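From: Tora list member
To: dreltstead-kitchens
Date: Sun 26 May
Subject: Re: Paper bowls vs. real plates for the breakfast table

On the Dreltstead kitchens list, a fellow member wrote:

> I'm about to give up on washing up at our Sunday breakfasts. We have a
> round glass table that seats 6 if nobody has elbows, and every week the
> sink fills before the second pot of coffee is poured. My plan is to buy
> a box of 300 paper bowls from Hidard and be done with it. They come in
> that plain tan color and look respectable enough. My other half says
> glass tables and paper bowls are a bad match and that we'll be chasing
> them across the room every time a window is open. Has anyone mixed the
> two? And what do you do about mugs? I refuse to drink coffee out of
> paper in my own house.

I'll take the mugs first, as that's the part where you're right. Coffee out of paper at home tastes like waiting for a train. Keep the mugs. A mug takes one swipe with a sponge, and in my experience the sink never filled up because of mugs. It filled up because of the oatmeal bowls, which everyone "leaves to soak" until Tuesday.

We went over to paper bowls for the messy course two winters ago and kept the china for the rest. So each place gets a plate, a mug on the plate until the coffee comes around, and a paper bowl wherever it fits. The plates are a mixed lot from Dafis, bought when they were closing out the odd colors. None of them match, and I've decided to call that a style.

Your other half has a point about the glass, though. An empty paper bowl has no interest in staying where you put it. Ours would slide off toward the window like it had somewhere better to be. What fixed it was setting the bowls out last, right before the food, and never stacking more than a few at a time at the edge. Once there's oatmeal in it, a bowl settles down considerably. 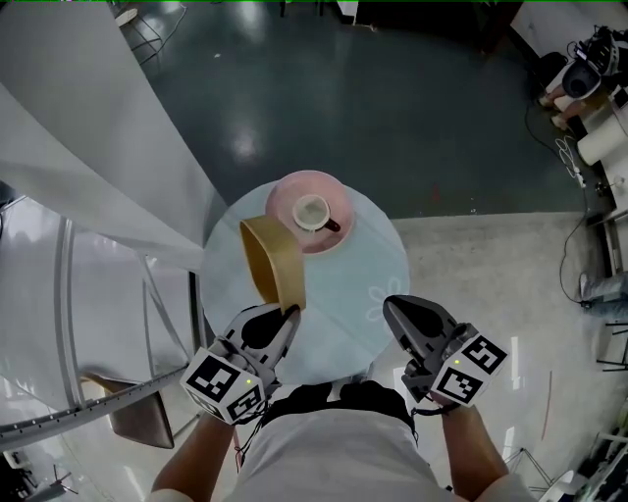
Does a mug need its own coaster on a glass top if it's already standing on a plate?
The plate does the job. Save the coasters for the second cup, when people wander off with the mug and put it down anywhere they like.

Clearing is where you get your time back, provided you do it in the right order. Paper bowls go first, tipped and scraped into the food bin before they go in the trash. Skip the scraping and you'll have a bag that leaks down the hallway – ask me how I know. After that the mugs go to the sink, then the plates. I used to carry each place setting out whole, mug on plate, spoon in mug, bowl balanced on my forearm like a waiter with ambitions. I don't do that anymore and the rug is grateful.

As for the table itself, glass shows everything. Jam, fingerprints, the ring from last week's juice. I wipe with a damp cloth and then go over it with a dry one, and it looks clean until someone sits down. If your top has any kind of pattern on it, you'll have an easier life than I do, since you can claim the smudges are part of the design.

On the 300 bowls: buy a small pack first. I went straight for the big box and it lived on top of the refrigerator for the better part of a year, where it got steamed every time we made pasta. The bottom layers went soft and I ended up sorting screws in them. They're very good for screws.

One thing I haven't solved is soup. The tan ones we get are fine for cereal and fruit, and they hold up for oatmeal if people eat at a normal speed. We have a slow eater. For soup I still get out the real bowls and complain. If anyone has found a paper bowl that will stand up to minestrone and a long story, please post the name of it, and say where you bought it this time. The last thread on this ran to 2 pages and not one of you mentioned a store.

--
Sent to the dreltstead-kitchens list
Trim your quotes before replying, please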